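Plurnmont Council opens applications for home-based business grants

Sat 9 December

FOR IMMEDIATE RELEASE

Plurnmont Council has opened applications for the second round of its Home-Based Business Grants program, which offers one-off payments to residents who run a registered business from the place where they live. Applications will be accepted until the last business day of January.

The program was set up last year after a council survey drew 2,808 responses from households across the municipality. Many respondents said they had started a business at home and had no plans to lease commercial space, but found that existing council support was aimed at shopfronts and industrial tenants.

"A bookkeeper in a spare bedroom pays rates, buys supplies locally and sends customers to the post office down the road," said Ziad Aoun, Manager of Economic Development. "Our programs had not kept up with that. The first round told us the demand was there, and Council has agreed to continue."

In the first round, 100 applications were received and 22 were funded. Recipients included a piano tuner, two translators, a maker of children's raincoats and a mobile dog groomer who needed shelving and a lockable cupboard for stock. The average time from application to payment was longer than Council had hoped, and the assessment process has been shortened as a result. Applicants in the second round will complete one form instead of three, and quotes will be required only for single items above the threshold set out in the guidelines.

Grants may be used for office furniture, business software, professional advice, training, signage permitted under the local planning rules, and minor electrical or data cabling work carried out by a licensed tradesperson. They may not be used for wages, rent, mortgage payments, vehicles or the purchase of stock for resale.

Priority will again be given to residents of Rutbridge and Enditz, where the distance to the nearest serviced office is greatest. A portion of the funding has also been set aside for businesses in their first year of trading. Previous applicants who were not successful are welcome to apply again, and their earlier scores will not be carried over.

Flurina Brunner received a grant in the first round for her technical translation business in Rutbridge. She used it to pay for a year of specialist dictionary software and three sessions with an accountant.

"The accountant was the part I would never have paid for myself," Ms Brunner said. "I had been doing my own quarterly statements for four years and getting the same thing wrong every time. I now finish them in an afternoon." 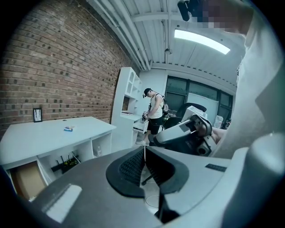 Applicants are asked to describe the part of the home used for business, and assessors will consider the space as it is. A separate room is not required. A corner of a living area is acceptable, as is a section of a garage or enclosed verandah, provided it is used regularly for the business. Furniture need not be new or purpose-built, and a plain white desk against a brick wall, with open compartments below the top for a router and a cardboard box, would meet the description of a work area in the guidelines. Applicants who rent should attach written consent from the landlord if they intend to alter the wiring or fix anything to the walls. Floor plans are not needed.

Nicanor Riquelme, who chairs the assessment panel, said that the strongest applications in the first round were short and specific.

"We would encourage people to tell us what they want to buy, what it costs and what it will let them do," Mr Riquelme said. "A page is enough. Several of the funded applications were shorter than that."

Two information evenings will be held at the Núñez Street Library meeting room, with a third session offered online. Council staff will be available at each to check draft applications and answer questions about planning rules, including limits on customer visits, deliveries and noise in residential streets. Bookings are free and can be made through the Council website or at any customer service counter. Interpreters can be arranged with one week's notice.

The guidelines, application form and a list of funded items from the first round are available on the Council website. Printed copies may be collected from the library or the customer service centre. Successful applicants will be notified in writing.

Media enquiries: Vasilis Stojanović, Communications Officer, Plurnmont Council

Program enquiries: Hipólito Henríquez, Small Business Liaison, Plurnmont Council

ENDS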